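Section 4: Connecting the Waltosska Greywater Diverter to Your Laundry

You have now mounted the diverter, leveled it, and found that your wall isn't. This section covers hooking it up to the washing machine and getting the first load of water out to the garden. Set aside an afternoon. The box says an hour, but the box was printed before anyone had tried it.

Before you start

You will need the drain adapter (bag C), both hose clamps, the Garrido filter sock, a flat screwdriver, an old towel, and a second old towel. If bag C holds only one clamp, look inside the adapter. It likes to hide there.

CAUTION: Unplug the washing machine. Turning the dial to Off is not unplugging it.

CAUTION: Greywater is for soil. Do not drink it, store it overnight, spray it, or put it on lettuce. Check your local rules before connecting anything, as some towns have strong feelings on the subject.

4.1 Fitting the drain hose

1. Pull the machine forward far enough to reach behind it. Whatever you find back there is yours to keep.

2. Lift the drain hose out of the standpipe. Keep the end high until you have a bucket under it. There is always water left in the hose, and it knows where your socks are.

3. Push the adapter into the end of the hose until it stops. Slide a clamp over the join and tighten it until the rubber just begins to bulge. Past that point you are only making work for the next person.

4. Push the free end of the adapter onto the port marked IN. The port marked OUT is next to it and is exactly the same size. We have raised this with the design department.

5. Fit the second clamp at the port, then run the garden hose from OUT to the outdoor outlet. The total run must not exceed 100 feet. Longer runs strain the washer's pump, which was built to push water up a pipe and has no ambitions beyond that.

NOTE: Owners of the older Stosdale model will find the ports on the left side. Turn the drawings in this section over and hold them up to a window.

4.2 Fitting the filter sock

1. Unscrew the clear lid by hand. Do not use a wrench.

2. Drop in the filter sock with the seam facing out and fold the cuff over the rim.

3. Screw the lid back on until the two arrows meet. If they refuse to meet, the cuff is bunched up somewhere. Start again at step 1, with feeling.

Wash the sock every 33 loads, or sooner if you own a dog. Part number for replacements: 1,496.

4.3 The first load

1. Set the lever to SEWER. The first run flushes out factory dust, and your roses have done nothing to deserve it.

2. Plug the machine in and run a short rinse with the drum empty. Watch both clamps while it drains. A drip means a quarter turn more on the screw. A jet means you skipped step 3 of 4.1.

3. Move the lever to GARDEN and load a small wash of everyday clothes. Use a liquid detergent with no bleach, boron, or softener. Powders are mostly salt, and plants take salt badly. 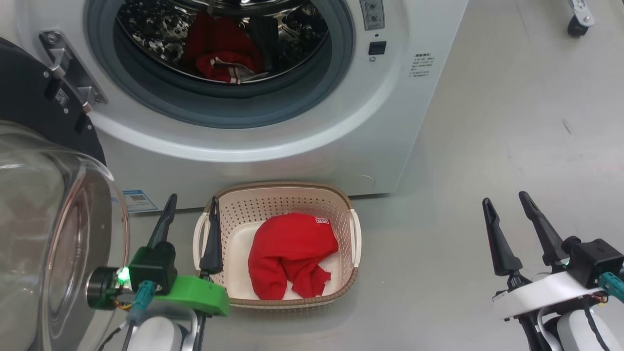

4. Close the door, start the wash, and go outside. Water should reach the outlet soon after the machine begins to drain. If it doesn't, look for a kink in the hose, then look for the car parked on it.

5. Return the lever to SEWER before washing diapers, paint rags, or anything you would rather not discuss.

4.4 Winter shutdown

Set the lever to SEWER before the first hard frost and leave it there until May. Disconnect the garden hose at OUT, drain it, and fit the Killbridge cap, which you put somewhere safe when you opened the box. Replacement caps are sold singly.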